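Frequently Asked Questions – Short Stays at Grernthorpe

Updated 11/9/24

What time can I check in?

Check-in starts at 4 in the afternoon. If your room is ready sooner, we will text you at the number on your booking. You can leave bags in the hall closet from noon on. The closet is locked, so ask at the desk.

How do I get in after hours?

The desk closes at 9. After that, use the Clokik keypad to the left of the front door. Your code is in the confirmation email and works from the moment of check-in until 11 a.m. on the day you leave. Press the star key after the last digit or the door will stay locked. The same code opens the side door by the parking lot, but not the laundry room.

I didn't get a code. What now?

Check your spam folder first. Bookings made through Puno sometimes hold the message until the card has cleared, which can take a few hours. If you are already at the door, call the number on the card in the window.

What size are the beds?

Rooms on the ground floor have one queen. Upstairs rooms have either a queen or two twins, and the twins can be pushed together if you tell us a day ahead. The Ásgeirsdóttir Room has a king and costs $52 more per night than the others. Rollaway beds are not available.

How often are sheets changed?

Sheets are changed between guests and on every fourth day of a longer stay. If you want them changed sooner, leave the green card on the pillow before 10 a.m. Towels are swapped when you leave them on the bathroom floor. We wash everything in unscented detergent. Pillows are polyester by default – feather ones are kept at the desk and go quickly on busy weekends.

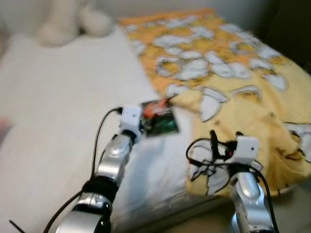 One guest wrote to us that the fourth-day change was fine but that she would have liked to know about the green card before her last morning. Her other complaint was that the spare blanket was on a shelf she couldn't reach. The card is now mentioned in the confirmation email, and spare blankets are in the bottom drawer of the dresser in every room.

Can I bring a dog?

Yes, in ground floor rooms only. There is no nightly fee, but we hold a $300 deposit on your card and release it after checkout if there is no damage. Dogs may not be left alone in the room. Please keep them off the bedding or bring your own cover. No cats.

Is breakfast included?

Coffee, toast and fruit are set out from 7 to 9:30. There is no hot breakfast between November and the end of March. The diner across the road opens at 6.

Is there parking?

Yes, it is free for guests. The lot is behind the house and the entrance is narrow, so larger vans should use the street. The nearest car charger is 400 yards away, next to the library.

What is your cancellation policy?

Cancel by noon the day before arrival and you pay nothing. After that we charge the first night. For stays of a week or longer, we need seven days' notice. Refunds go back to the card you used.

Can I stay longer than I booked?

Often, yes. Ask by 9 a.m. on your last day. We can't always keep you in the same room.

Contact: use the booking form or call the desk | © 2024 Grernthorpe | Back to top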